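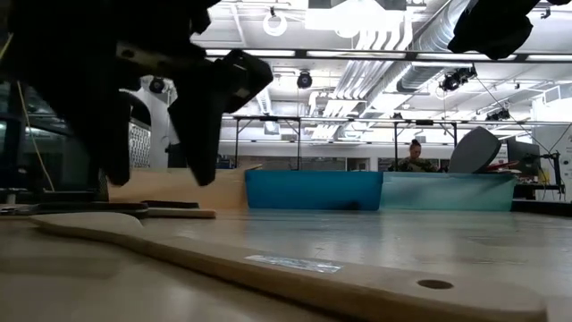
Grippers and end effectors › Evaluation and selection

Subject: Two-finger grippers on flat wooden parts — Demgate or Torodix?

Posted by: i.costache
November 3, 2024

Colleagues,

Our department is preparing a recommendation on the gripper to be fitted to both arms of our bench cell. The candidates are the Demgate two-finger unit and the Torodix unit of the same class. The task is the transfer of flat wooden parts from the table into plastic bins. The longest part is the paddle-shaped board with the hole near one end; the others are thin planks and narrow strips.

Each gripper was given 300 attempts under the same programme and with the same finger pads. The Demgate unit failed to complete 73 of them. The Torodix unit failed to complete 143. Nearly all of the failures, for both units, occurred on parts lying fully flat on the table, where the fingertip must pass under the edge or close on it from either side.

I should be grateful for members' views on whether these figures are sufficient to justify a decision in favour of Demgate.

Ileana Costache

Posted by: p_stanciu

The difference is large, but I would not yet regard it as a property of the gripper. Please state how the approach height was set. A squared-off fingertip that stops slightly too high will slide over a thin strip every time, and the two units do not have the same length from flange to tip. If the offset was entered once and then carried over, the second unit tested was at a disadvantage from the start.

Posted by: i.costache

The offset was measured afresh for each unit with a gauge block. I accept that it was measured at one point on the table only.

Posted by: p_stanciu

One point is not enough for a table of that length. We found a difference between the two ends of ours that was greater than the thickness of our thinnest part. I would ask that at least the thin strips be repeated.

Posted by: lutfa.debnath

I must disagree with the direction this is taking. Both grippers worked on the same table, so an uneven surface would have affected both. What has not been discussed is the camera. Pale wooden parts on a pale wooden table give very poor contrast, and a glossy top under spotlights and ceiling panels will show bright patches which move as the arm casts its shadow. In our own trial with the Preda camera, 756 images were reviewed by hand, and the edge of the part was wrongly placed far more often near a reflection than anywhere else.

Before any purchase, I would recommend a matt, dark sheet on the table and a second run with both units. It costs very little.

L. Debnath

Posted by: h.enache

With respect to Ms Debnath, a dark sheet changes the task. If the cell must eventually work on a bare wooden table, results obtained on a dark sheet will flatter both grippers and tell the department nothing of use. Turning off the spotlights directly over the work area would be the more suitable first step.

I have one question for the original poster. Where is the tape on the paddle board? If it is being used as a marker for the grasp point, the grasp is being taken near the middle of the board, and the choice of gripper matters much less there than on the narrow strips.

Horațiu Enache

Posted by: lutfa.debnath

The sheet was proposed as a means of separating camera faults from gripper faults. I did not suggest that it remain in place afterwards. I have no objection to the spotlights being turned off as well, provided that the two changes are tested separately.

Posted by: i.costache

In reply to Mr Enache: the silver strip is reflective tape and sits towards the middle of the board. It was used for locating the board in early tests and has no part in the present programme — it may, however, be adding a reflection of its own, and I shall have it taken off.

The failures were not recorded by part type for the Torodix unit. They were for Demgate. I recognise that this is a weakness in the comparison.

Posted by: a.craciun (moderator)

Members are reminded that prices and supplier terms should not be posted in this section. Two replies have been moved to Purchasing.

On the question itself, our group moved from Torodix to Demgate in July and has since moved one arm back. The Demgate fingers were better on thin edges and worse on long boards, which turned in the grip when lifted away from the centre. Tredness supply a ribbed pad that reduced the turning, although it wears quickly on rough timber. I would not support a single recommendation for both arms without results divided by part.

Aurelia Crăciun

Posted by: p_stanciu

Agreed as regards dividing the results. I remain of the opinion that the table should be measured first.

Posted by: i.costache

Thank you all. The recommendation will be held back. We shall measure the table at both ends and at the centre, remove the tape, and repeat the full set for each unit with failures recorded by part. The lighting test will follow as a separate item, and the results will be posted in this thread.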